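Ukden Wrap Coat in Boiled Wool

From the Yimer cold-weather line by Prorkanach
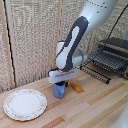
Can I wear it over a thick sweater without going up a size?
Your usual size will do it. The armholes are cut deep and the sleeves are set a little low, so a chunky knit slides in without bunching at the shoulder. If you plan to wear it only over thin shirts and want a closer fit, try one size down.

We have wanted to make a coat like this for years. The Ukden has no buttons, no zipper and no lining, just a wide collar, a long tie belt and a lot of very good wool. It hangs straight from the shoulder when you leave it open, and it pulls in to a soft waist when you tie it. People who tried the early samples kept putting the collar up and walking off in it, which we took as a good sign!

The fabric

The wool is knitted first and then boiled, which shrinks it into a thick cloth that doesn't fray when you cut it. That let us leave the edges raw along the front, the hem and the cuffs. We love how this looks up close – a slightly fuzzy line where most coats have a stiff fold. It also means you can shorten the sleeves yourself with sharp scissors and a steady hand. Mark the line in chalk and cut once.

The cloth comes from the Drurkley mill, in a batch dyed just for this coat. Moss is the deeper of the two greens and leans toward brown in evening light. Fern is brighter. There is also a charcoal, and a rust that sold out first last time (sorry to everyone who wrote in, we ordered more of it).

The cut

The back is one piece from collar to hem, with no center seam. Getting it to curve over the shoulders took 9 patterns, and the last one finally did what we were hoping for. Two patch pockets sit low on the front, big enough for gloves and a paperback. The belt runs through loops at the side seams and can be taken off completely if you like the coat loose.

Details

Style number: 736
Fabric: 100% boiled wool
Colors: Moss, Fern, Charcoal, Rust
Sizes: XS to XXL
Length: just below the knee on most people, mid-calf if you are on the shorter side
Pockets: two outside, one small one inside on the left
Price: $297
Batch size: 300 coats

Care

Air it outside on a dry day and it will rarely need more than that. Brush off mud once it has dried. For a real cleaning, take it to a dry cleaner who is used to wool. Please don't machine wash it, even on cold, as the cloth can shrink again. Store it folded over the summer – a hanger will stretch the shoulders after a few months.

A little pilling under the arms is normal in the first season. A sweater comb takes care of it.

Shipping

Orders start going out in September, in the order they came in. Each coat ships folded in a cotton bag that you can keep for storage. Exchanges for size are free as long as we still have yours in stock.

Goes well with

Yimer ribbed scarf
Yimer felted mittens
Prorkanach wide-leg wool pants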